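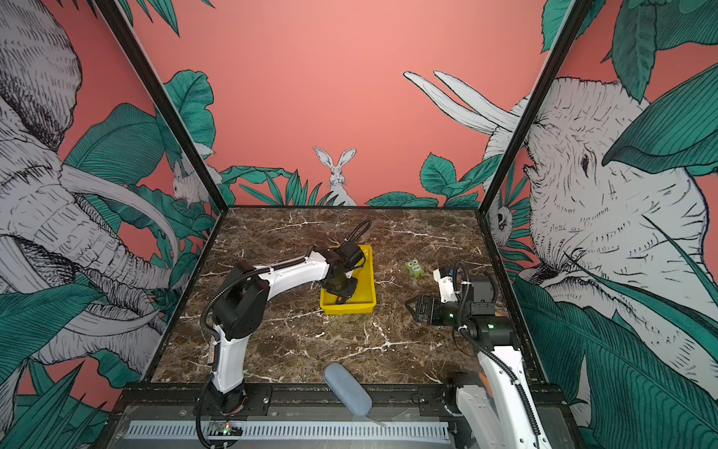
Marble top and animal mural, November round.

Plormont Guest House, room-by-room safety checklist, with my comments

Hi all! I walked the whole house before breakfast with a flashlight and a mug of coffee, and I've written everything down while it's fresh. OK means OK. FIX means please do it before the next guests check in (Sixten Rønning has the key to the supply closet, just knock).

1. Front steps and railing: FIX
The railing is solid but the second step rocks when you put your weight on the left side. I nearly lost the coffee. Grit bucket is full, hooray.

2. Smoke alarms: OK
Pressed every single one and apologized to the cat. The one on the upstairs landing is a bit quiet for my taste, so I've put it down for a new battery anyway.

3. Fire extinguishers: OK, with a grumble
Kitchen one (tag 3398) has its needle in the green. The hall one does too, but it was hiding behind coats again. Please, please hang the coats somewhere else!

4. Wall finishes: OK
No peeling and no damp smell. I love a loud wall, and big teal leaves on pink cheer me up every time, so if you touch up paint anywhere, keep the leftover can and write the color on the lid.

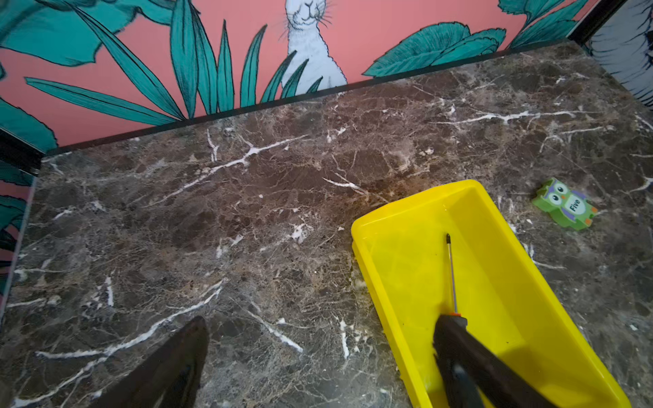 5. Bathroom outlets: FIX
Tested each one with the little plug-in tester. The one by the Vik room sink didn't trip when I pushed the button, so I've taped it over and switched off the breaker. Leave it off until the electrician has been.

6. Water heater: OK
Set at the mark we agreed on. Relief valve dry, nothing stacked against it, and the meter beside it reads 324.
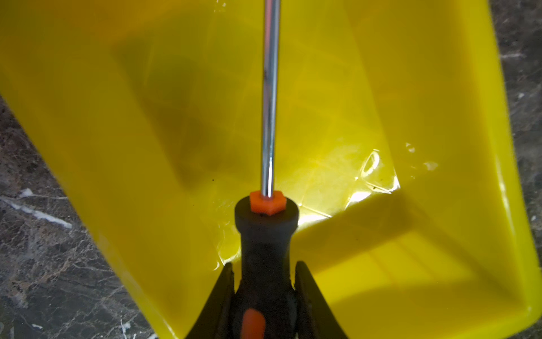

Loose hardware is my own pet subject, and the Arkidham room gets a FIX for it. The window latch wiggles, the towel bar wiggles, and the closet door has dropped enough to scrape the carpet (there's a worn patch already). Most of this is ten minutes' work with a long-shafted screwdriver, the kind with a fat black handle you can really get your hand around. Don't overtighten the towel bar, the plaster is soft there. If a screw just spins, leave it and tell me.

7. Stairs and night lights: OK
Both lights come on by themselves. I stood in the dark to check, feeling silly.

8. Tools and small stuff: FIX
Tools go back in a tray when you're done, never on the stairs or a windowsill. A screwdriver lying in a bright yellow tray is easy to spot, and I'd like it like that everywhere.

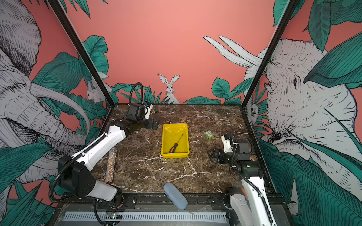 9. Back door and yard: FIX
Bolt sticks in cold weather. I've ordered a can of Meltotau spray, and until it comes, lift the door a little as you slide the bolt. Yard light works, but the path needs sweeping.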